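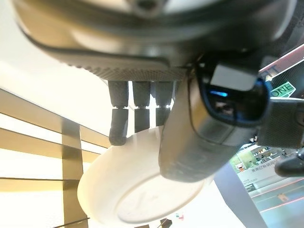
Gistovgate House
Minutes of the kitchen meeting
19 January 2020, Mtshali Room, ground floor

Chair: Vitalii Zakharchenko
Minutes: Fredy Rengifo
Present: 12 residents, including the chair and minute taker
Apologies: rooms 2 and 9

The meeting opened at 4 p.m.

1. Minutes of the last meeting

Accepted with one correction. Item 3 said the fridge shelves would be labeled by floor. They are labeled by room number. Fredy has changed the copy in the binder.

2. Matters carried over

The gap behind the stove has been sealed. The compost bin has a new lid. It does not match the bin but it closes.

The replacement light bulb for the pantry was bought in the wrong size. Room 6 still has the receipt and will exchange it.

The missing colander was found in the basement with the paint trays. It has been scrubbed and put back in the drawer under the kettle. Room 11 asked that it not be used for paint again. Agreed.

3. Dishes left in the sink

Vitalii said this was the main reason for the meeting. Over the holidays there were several mornings when the sink could not be used for filling a pot or washing vegetables. Room 4 said that most of what was in there could have gone straight into the dishwasher. Room 7 said the dishwasher was often full of clean dishes and people did not want to unload someone else's load before breakfast.

There was a long discussion about whose job unloading is. Three views were put forward: the person who starts the load, the first person down in the morning, or a rota. Room 10 works nights and pointed out that the first person down in the morning is usually her, on her way to bed. The second option was dropped.

It was agreed to try a rota until the next meeting. Each room takes one day. The person on the rota starts the machine in the evening, after 8 p.m., and empties it before leaving the house the next day. Swaps are fine as long as both names are written on the sheet. Room 3 asked whether people who never use the dishwasher have to be on the rota. After some back and forth the answer was yes, since everyone uses the plates.

Nothing is to be left standing in the sink overnight. Soaking is allowed for burned pans only, and they go on the counter beside the stove with a note saying whose they are.

4. Using the dishwasher

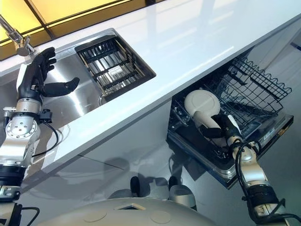 Fredy read out the loading notes that he and room 5 have put together. They will be printed and taped inside the cupboard door. The wording as agreed:

Scrape plates into the compost first. A quick rinse is enough. Do not wash them before you wash them.

Bowls and mugs in the upper rack, upside down and leaning a little so that water does not collect in the foot. Plates in the lower rack, one to a slot, all facing the same way.

Flatware in the basket with handles down, except sharp knives, which are washed by hand and put back in the block.

No wooden spoons, no cast iron, none of the good glasses.

Before you start it, reach in and spin both spray arms by hand. If one catches on something, move that thing.

Half loads wait until evening.

Room 7 asked that the line about washing before you wash be taken out. It was put to a show of hands and stays in.

There was a question about detergent. The house has been buying tablets from Adberg at 17 dollars a box, and a box has been running out before the month is over. Room 1 thinks people are putting in two at a time. One tablet is enough for any load. Vitalii will order the next box and a bag of dishwasher salt with it. If the next one runs out early as well, the house will go back to powder and keep a scoop in the box.

The filter was last cleaned in the fall. Room 5 showed everyone how it lifts out. It will be added to the rota sheet as a job for the first weekend of each month.

5. The drying rack

The black wire rack on the right side of the sink has become a storage shelf for some residents. Mugs have stayed in it for days. Room 8 said she leaves hers there so she can find it, and that the mug cupboard is too high for her. It was agreed to move the mugs down one shelf and put the baking dishes up top. Room 8 will do this with room 4 during the week.

The rack is for things that are drying. Anything in it in the evening gets put away by whoever is on the rota, and if it ends up in the wrong cupboard there is to be no complaining on the group chat.

Room 11 reported a smell from the drain under the rack. Boiling water and baking soda to be tried first. If that makes no difference Vitalii will call the plumber, but not before the end of the month — the last visit was expensive and he only tightened one nut.

6. Plates, bowls, and what belongs to whom
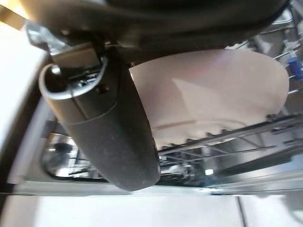

The shared dishes have been mixed up with private ones for a long time, and two residents who moved out last year left most of theirs behind. Room 3 would like everything private to be kept in rooms. Others felt this was too strict for people who cook together. The large beige-pink plate came up as a case in point, as it goes through the dishwasher with everything else and three rooms believed it was theirs. It is plain, with no pattern on it to settle the question. Room 6 said it came with the house. It will count as shared from now on, and anyone with proof can bring it to the next meeting.

The same goes for the white round bowls. They are shared. They stack best in the cupboard left of the window and should not be taken upstairs for cereal and kept there. Room 2 to be told about this, as they were not present.

Private dishes may stay in the kitchen if they are marked underneath with a dot of nail polish. Room 10 has several colors and will leave them in the drawer with the batteries. Pick one and write it next to your room number on the list.

Unmarked items that nobody claims by the end of February become house property. Chipped ones will be thrown out. Room 9 sent a message ahead of the meeting asking that the blue teapot be spared even though the spout is chipped. Agreed.

7. Counter

The white countertop shows every ring from a coffee cup. Room 1 asked for a cloth to be kept by the faucet for this and washed with the dish towels. Agreed. No scouring powder on the counter. Hot pans go on a trivet, and there are two in the drawer now.

The toaster will move closer to the outlet by the door so the cord does not run across where people chop. Room 4 did this during the meeting.

8. Money

The kitchen jar was counted and written up in the notebook. The monthly amount stays at 8 dollars per room. Rooms that are behind have been told and will pay by Friday.

Fredy asked for a new dish brush and two packs of sponges. Approved. Room 7 asked for a second kettle. Not approved, but she may bring her own down.

9. Any other business

The window over the counter sticks. Room 5 will rub the track with candle wax.

Somebody has been putting lids in with the pans and somebody else has been taking them out again. Lids go in the narrow cupboard, standing up.

Room 11 is having family over next weekend and would like the kitchen for the afternoon. No objections. She offered leftovers.

Actions

Vitalii: order tablets and salt, call plumber if needed
Fredy: print loading notes and rota, buy brush and sponges
Room 4 and room 8: move mugs and baking dishes
Room 5: window track
Room 6: pantry bulb
Room 10: nail polish in drawer
Everyone: mark private dishes, sign up for a rota day

Next meeting in May, date to be posted on the fridge. The meeting closed at 5:25 p.m.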